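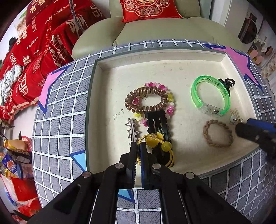

The Hullside Is a Good Gripper Sold With the Wrong Price List

By Ekaette Onuoha
November 25, 2021

Vendors of hand-held grippers like to quote payload. Hullside does it too: the first line of the data sheet is a lifting figure, and the sales deck repeats it. For the work most buyers have in mind, payload tells you very little. A hair clip weighs almost nothing and is still one of the harder things to pick out of a shared tray. It is thin, it has an irregular edge, and it tends to lie against something softer.

My argument is that small-accessory sorting should be the standard test for this class of tool, and that Hullside should price its kit accordingly.

We had the kit for 12 days. Our tray set mixes rigid clips, coiled hair ties, strung beads and loose hairpins, and the items are allowed to overlap. The Hullside did well on rigid parts. Finger alignment at closure was consistent, and the operator could feel contact through the trigger before the part shifted. On metal clips we logged 40 attempts and 2 drops, both on the same clip, approached from the side.

Elastic and strung items were worse. A spiral tie compresses before it lifts, so the operator closes too far and drags whatever is underneath. Yaw Asamoah, who ran most of the sessions, got around this by approaching at a shallower angle and stopping the trigger short. That is operator skill, and it should not be credited to the product. The Rirkholm unit we tested in January had an adjustable closure stop that handled the same case with one screw. Hullside has no equivalent, and I consider this the largest gap in the design.

Now the price list. The base kit ships with one style of finger pad. The softer pads, which made the difference on beads in our trials, are sold separately in packs of 28, and no smaller pack is available. The calibration plate is another line item. So is the spare trigger spring. A buyer comparing the base price with the Owusu kit, which includes pads and plate, will reach the wrong conclusion.

The distributor, Stirkthorpe, told us the split lets customers pay only for what they use. I don't accept that. Pads are a wear part, and a gripper without the right ones is unfinished.

I would still buy the Hullside for rigid parts. For mixed trays I would wait for a closure stop, or ask Stirkthorpe for a quote with soft pads included and compare that number with the Owusu.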